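Subject: Re: [altton-residents] Shared laundry rooms, Tistidgate buildings: linen service from November
From: Kwabena Abugri, Residential Services Office
To: altton-residents

Dear residents,

The office has received a number of replies to the notice on linen and laundry arrangements. The message quoted below raises most of the points found in the others, and I am answering it to the full list with the permission of the sender.

> On the new linen service, could the office please clarify three things.
> First, is the Barua contract for sheets only, or are towels included?
> Second, our kitchen on the upper floor has always kept its own
> dish towels. Must these now be handed in?
> Third, the notice says that unmarked items will be removed from the
> laundry rooms. How long do we have before that happens?
> Resident, Stotel House

1. What the contract covers

The contract with Barua covers bed sheets, pillowcases and bath towels issued by the office. It does not cover blankets, curtains or personal clothing. Each resident may exchange 2 bath towels and one set of sheets per visit. Exchange takes place at the ground floor counter in Stotel House, which serves both Tistidgate buildings. Residents who prefer to wash their own linen may continue to do so and should return any office linen they do not wish to keep.

2. Kitchen towels

Towels bought by residents for a shared kitchen remain the property of that kitchen and need not be handed in. The office asks that they be washed separately from floor cloths and dried fully before they are folded away. Dark and bright colors should not be washed with the white office linen. A number of sheets were returned last term with stains from dye, and these had to be withdrawn.
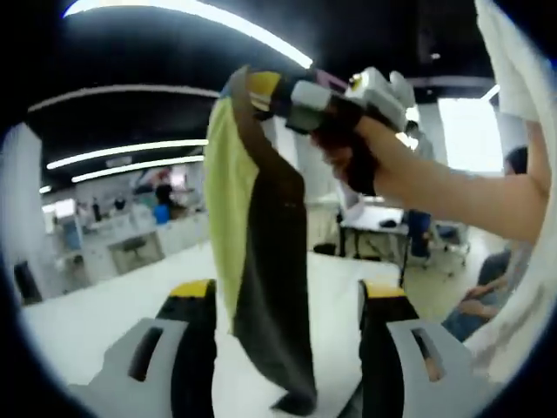

3. Unmarked items in the laundry rooms

Items left in the laundry rooms without a name or room number will be moved to the shelf beside the counter, where they will be held for 2 weeks. Items not claimed in that period will be given away. Laundry tags may be collected from the counter at no charge. The office has ordered 200 for the first month and will order more if they are needed.

4. Machines and payment

There is no change to the price of a wash or to the hours of the laundry rooms, which close at 10 p.m. Faults should be reported by telephone at extension 3439, stating the building and the number on the machine. Please do not tape notes over the display, as the adhesive damages the panel.

Residents who are unable to come to the counter in person may name another resident to exchange linen for them. A short written note, signed and giving both room numbers, is sufficient.

Further questions on the service may be sent to the office directly or raised on this list.

Sincerely,

Kwabena Abugri
Residential Services Office, Altton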